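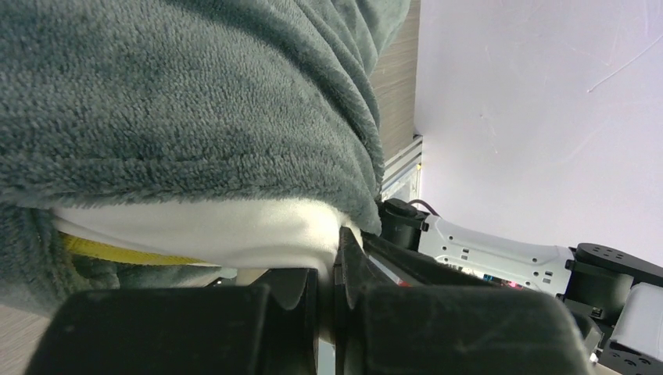

Jul 15, 2019
Cloth bench, Markham

Second-half equipment request is due Friday and I have so far written the word "fingers" on a sheet of paper and underlined it. Last time we asked for the big stuff first and got a polite no on all of it, so the plan is to start with what wears out. Finger sets top the list. The ones on now are dusty and scuffed, and they'll still shut on a fleece bundle, white layer and all, so I can't claim an emergency. I can claim that we own no spares. Gralteck quotes 31 dollars a finger and wants an order of at least 8. That's 248 before shipping, less than we spent on coffee in June, and I intend to put that comparison in the request unless someone stops me.

Open question is the shape. The tapered tips are fine for pinching up one spot and pulling. For anything where you want the fabric held flat, they bunch it into a cone and then you spend the next move undoing the cone. Ververidis sells a wide padded tip, sold singly, with a price you have to phone for. I phoned. I am waiting to be called back by someone who knows the price.

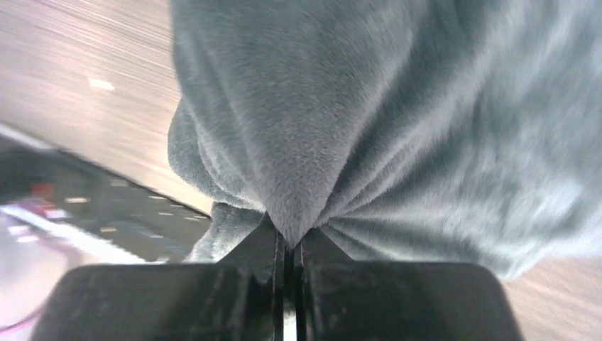 Cloth

Please, a cloth line in the budget. All our plush has come out of petty cash, one receipt at a time, and accounting has started sending the receipts back with question marks on them. Proposal: one bulk order of 10 pieces, all gray, same weight, same pile, put away in a labeled bin and retired when they go bald. If we switch fabric halfway through a batch of runs we can't compare anything with anything, and we've already learned that one at our own expense.

Dark gray is a nuisance against black fingers, I know. Lighter stock costs the same. I'd buy a few pieces of each and argue later.

Lint goes under this heading too. Fibers get down into the slot between the prongs and stay there. I put a small hand vacuum and a pack of stiff brushes on the list as "consumables, misc."
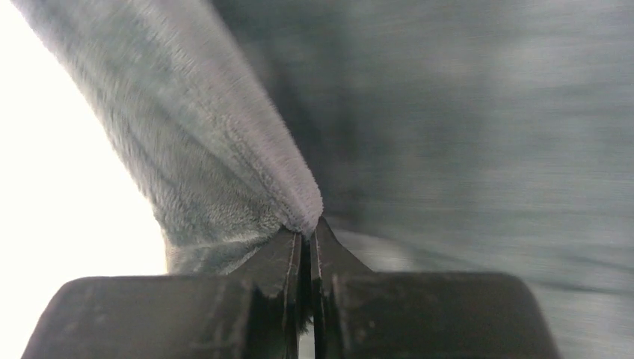

The brushes are cheap enough that I may just buy them and skip the form. The vacuum needs the form. Anything with a plug needs the form, which then goes to Odero's purchasing desk and is not heard from for 11 working days. That's the figure on their own web page, so I've planned around it and then added a week for realism.

Spare servos

Two for the wrists, one for a shoulder. I'd like more, but every servo we put on a shelf gets borrowed by someone with a deadline and comes back as an apology. Also cable: a spool of the purple and a bag of clips, so that both arms can be redone in one go.

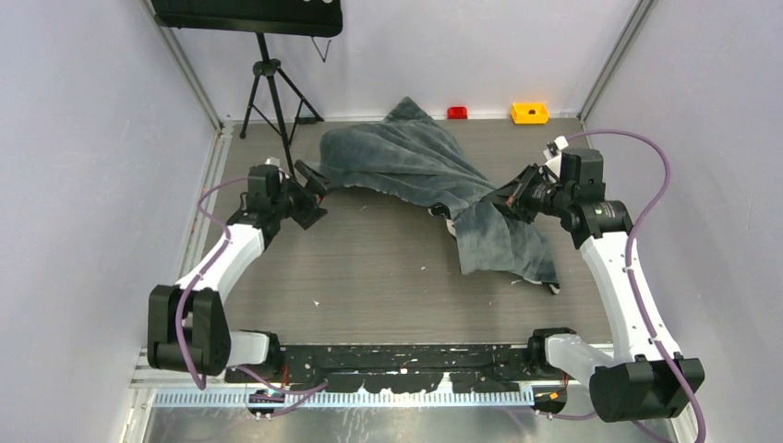 If the servos get cut, the cable stays in. Same for the finger sets. Order of sacrifice, for whoever ends up in the meeting:

- third camera (was never going to happen)
- new tabletop (this one is ugly and works)
- shoulder servo
- wide tips, if Ververidis still hasn't called

Not on the request at all: a third arm. It was suggested at lunch. We have two and they already get in each other's way at the middle of a towel.

To do: Gralteck quote in writing, with a date on it. Ask whether the 8 can be mixed left and right or whether they ship one side only. Measure the bin.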